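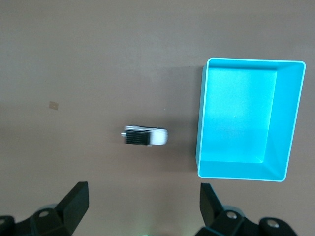

Herman Halim says the trade has to stand because both managers hit accept before kickoff, and that if I reverse it I might as well hand out the trophy myself. I'm the commissioner, I didn't ask for the job, and I'm not convinced he's right, but I'm not convinced he's wrong either.

We're a 12-team fantasy football league on Zodon, no divisions, small buy-in. Herman sent his backup quarterback and a kicker to another manager, who plays as Ruvari, and got a starting running back. Fine so far. The offer sat there for two days. Ruvari accepted it in the morning. A little later the team confirmed that the running back's ankle was fine and he'd start, when everybody had been treating him as out. He then had a huge game on Herman's roster, 32 points.

Ruvari now says Herman knew. His evidence is a screenshot of a post from some account with 407 followers saying the back had practiced in full. Herman says he never saw it, and that anyone can find a post predicting anything if they look hard enough afterward. I have to say I agree with him on that part. I've seen that same account get a lot wrong.

Our rules (such as they are) say the commissioner can veto a trade for "collusion or obvious unfairness." Nothing about information. Nothing about a time limit either. Six people want it reversed, and I can't help noticing that four of them are behind Herman in the standings.

Can I undo a trade after the games have been played? Should I? And does Zodon recalculate the scores or do I have to do that by hand?
Posted by Ilham Khoo

3 answers

Ngui
Leave it alone.

I've run leagues for a long time and I have yet to see a trade reversed after the games where the real reason wasn't the result. Ask your six one thing: if the back had gone out on the first drive and scored nothing, would they be asking for a veto? Ruvari wouldn't be. He'd be laughing about it in the chat.

"Herman knew" doesn't get you anywhere even if it's true. Reading injury news is most of what this game is. If the post was public then Ruvari could have read it too. It would be different if Herman had a cousin on the training staff or something, but you don't say that, and I'd want a lot more than a screenshot before I believed it.

Also, the offer was open for two days. Ruvari chose when to accept. You can't spring a trap on somebody who gets to pick the time.

Collusion means two managers working together against the rest of the league. Here the two managers are fighting with each other, so whatever this is, it isn't that. As for "obvious unfairness," a backup QB and a kicker for a running back everyone thought was out looks like a normal lousy trade to me. I've seen worse go through without a word. What did people say on the morning it was accepted? If they said nothing then, I wouldn't put much weight on what they say now.

On the scores: I don't use Zodon so I can't help there.

idari_42
veto it. my league had the exact same thing and we reversed it and everyone was happy. a kicker is worth nothing, thats unfair right there. your the commish so you make the call, dont let him push you around

 Ngui: Everyone was happy? Including the manager who lost the player?

 idari_42: well he quit after that season but he was going to anyway

Herb26
I'll take the practical part, with the warning that I last did this a season ago and they move the menus constantly.

Zodon will let a commissioner reverse a trade at any point in the season. What it did NOT do for us was touch the week already played. The players went back to their old rosters, but the score and the win stayed where they were. To change those I had to open the finished matchup, edit both lineups by hand and save each one separately. The standings took until the next morning to catch up, and for a few hours the app had one team both winning and losing the same week. The help page claims it is instant. I wouldn't count on that.

Before you change anything, save a copy of the standings and of both rosters. There's an undo button but all it did for us was undo the last lineup edit.

One more thing to check is whether either of them has since dropped or traded a player from the deal. If Ruvari already cut the kicker and someone else picked him up, the reversal will fail with an error that doesn't tell you why. You'd have to pull the kicker off a third team that did nothing wrong, and then you've got three angry managers.

As to whether you should, I'm mostly with Ngui, except I don't think "leave it alone" fixes your rule. "Obvious unfairness" with no deadline means you'll get this again every time somebody loses a trade. We switched to a 24-hour review window: objections go in the chat before it closes, and after that the trade is final. People still complain, but it's shorter. Don't apply it backward to this trade, though, whichever way you decide. They'll accuse you of writing the rule for Herman.

 Ilham Khoo: Thanks. I checked and the kicker was dropped the same night, so a clean reversal looks unlikely anyway. I'm letting the trade stand and putting the review window to a vote. Ruvari has already told me he'll vote no.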